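Divided tray for a junk drawer, the big slot keeps turning into a pile

Home & Garden > Storage & Organizing
Viewed 2,261 times

Aušra Tamošiūnaitė
posted 9 June 2022

Hi all. Quick one before work. I have a black divided tray, square, two small sections on the left and one long one on the right. Came from Grerkton in March, no insert or leaflet with it. Idea was to stop the kitchen drawer eating everything. Batteries, tape, keys, the little allen wrenches, birthday candles, pens, you know.

Small sections are fine. Batteries in one, keys in the other, done. The long one is the problem. Pens and scissors and tape all go in there and after a week its a heap and I'm digging again. Pulled it all out last night to start over. 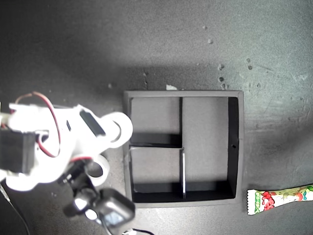 The tray emptied out. Long section is the one on the right.

So what do people put in the long side? Do I split it up some more, and if so with what? Don't want to glue anything, might want it back on my desk later. Also there's a tiny round hole in the inside wall on the right, halfway down. Anyone know what thats for? Can I use it for something or should I just leave it.

Also it slides. Every time I pull the drawer the whole tray goes to the back. Drawer is a good bit wider than the tray so there's a gap on both sides.

Thanks in advance, typing this on the bus

Ravindran Kotian
Member, 3,385 posts

Had nearly the same layout in my desk for years. Few things.

Long side — only long stuff. Pens, scissors, ruler if it fits, a screwdriver. All lying the same way, top to bottom. Tape comes out of there, a roll of tape is what starts the heap. Put tape in the gap next to the tray, it stands up fine on its edge if the drawer is deep enough.

If you still want it split: cut a strip of stiff cardboard a hair longer than the inside width of that section and wedge it across. No glue. Cereal box is too floppy, use the side of a shipping box, or double the cereal box over and tape it. Mine lasted over a year. I put it one third down, short part for erasers and clips, the rest for pens. Measure at the floor of the tray, not at the rim, some of these get narrower going down and your strip will bow.

Sliding: shelf liner, the rubbery mesh kind. Cut it a bit smaller than the tray so it doesnt show. Wipe the drawer bottom first or it won't grip. If it still moves, fold a dish towel into the gap at the back. Ugly but works.

Also go thru the pens. I had about 100 in mine and maybe a third wrote. Scribble test, toss the dead ones, keep a few, rest go in a mug somewhere else. That fixed more then any divider did.

Hole, no idea. Could be for a screw, could be from how it was molded. I'd leave it alone.

Meng
Member, 14 posts

just get the Rornon drawer set, all little boxes, you move them around how you want. way better than trays with fixed dividers imo

Aušra Tamošiūnaitė

Not buying another set, I have this one! But thanks.

Ravindran — did the cardboard thing tonight, two layers from a box. Took me two tries, first strip was too short and fell over. Scissors and pens long ways, clips and the candles in the short bit. Tape is out in the gap. Liner on the list for Saturday. Pens not sorted yet, theres a lot of them.

Kona
New member

Small thing to add, if you go with the mesh liner get a light color. Crumbs get under everything in a kitchen drawer and you can't see them on the dark stuff. I lift mine out and shake it over the sink when I remember to.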